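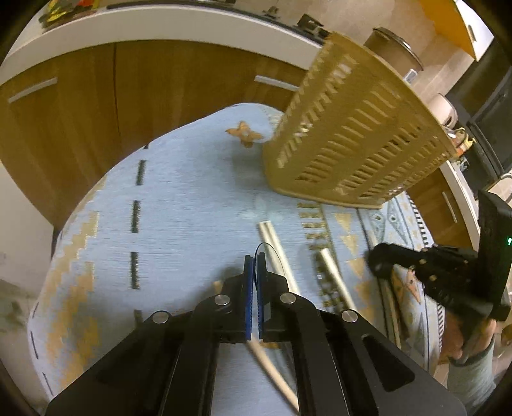
Kitchen Table, Detthorpe

These are from the kitchen at Gredholm, the house in Detthorpe that Dwynwen Sayce and Ghislain Desjardins have shared for 3 years. The set was put together in July. It covers the table and what gets used on it, plus a few of the things stored around the room. Captions are by Dwynwen unless marked.

The table
Round, with a pale blue cloth on it most of the year. The beige stepped border took me a while to like. We eat here, sort mail here and do most of the repairs here too.

Flower motif
Small, in orange and beige. Ghislain wanted a plain cloth. I chose this one.

The other border
Triangles in grey-blue and gold. They show up best in the morning, before 9 or so, when the light comes in low.

Sticks
Pale ones, laid out on the cloth. They get sorted by length and the long ones are put away first. (G.D.)

Basket
Tan plastic with slatted sides. It moves from room to room and comes back to the kitchen when something needs sorting. Easy to rinse out in the sink.

Cabinets
Warm brown wood with silver bar handles. One handle came loose on a Wednesday and was back on the same evening. The screws were from Gagnon, the hardware store at the end of our road – 43 cents each.

Countertop
White, and never clear for long. The colorful stuff in the corner is on my list.

Canister
Metal, with a lid. It has stayed in the same spot since we moved in. (G.D.)

Yellow wall cabinet
The only yellow one on that side. We talked about painting it to go with the wood and decided to leave it alone.

The next set will be the pantry shelves and the back hall, where the Sosex coat rack is going up. Prints of any picture on this page can be had in 2 sizes, small and large. Write to Ghislain with the caption title and he will send the price.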